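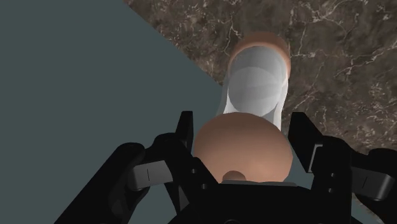 Set the gripper up in the model first. Then go and do it on the floor. I've been saying this at Sirnham since June and I'm writing it down now so I can stop saying it.

What happens instead. New part comes in, something awkward, round at one end and clear in the middle. Cell 3 gets stopped. Somebody jogs the arm in by hand, closes the fingers, opens them, closes them again, goes for a brew. Two shifts gone. Nilmini Samarakoon kept the log for one changeover and it came to 765 minutes of a stopped cell, and that was one we thought had gone well.

In the model you can get right down behind the palm and look along the fingers. Try doing that with your actual head. You can see that the left tip is nearly on the part and the right one has daylight next to it, and you know straight off your centre is out. On the floor you find that out from the noise.

Now the other side, because I get this thrown at me. Sérgio Mota, who has looked after these cells far longer than I have, thinks the model makes people lazy. His words were stronger. He says a rendered finger has no wear on it, the pads are always new, the linkage never has any slop, and a clear body in a simulation is just a shape with a shine on it. He's right about all of it. Real clear plastic plays havoc with the camera and the real fingers on cell 3 do not close evenly, havn't for ages.

But that's an argument for measuring the slop and putting it in the model. It isn't an argument for skipping the model.

My order, for what it's worth. Part in the model at the angle it really arrives, leaning if it leans. Fingers open, approach, stop short. Look at the gap both sides. Fix the centre there. Then close, slowly, and see which bit of the part gets touched first. A domed end wants the tips at the widest place or lower, never up on the shoulder, it will squirt out. Save it. Only then stop the cell.

And check the screws on the finger links before you blame any of it on the numbers. Anoma Bepari spent a whole morning chasing an offset at Bulleck that was one loose screw. Witness marks, paint pen, costs nothing.

The objection I can't answer is time. Dhanial wants the first part off by dinner and sitting at a desk looks like not working. I had 693 good cycles out of the last setup before the first drop, against a target of 900, so no, it isn't perfect, and yes that got mentioned. The drop was a worn pad. Sérgio enjoyed that.

Still. The cell was running while I did the desk part. Thats what I'd want the planners to look at, the stopped time, and they don't have a column for it on the sheet. Chathurika Marikar has asked for one. We have the next changeover on 23rd December, which is a daft date for it, and I'll be doing it at the desk first whether the column is there or not.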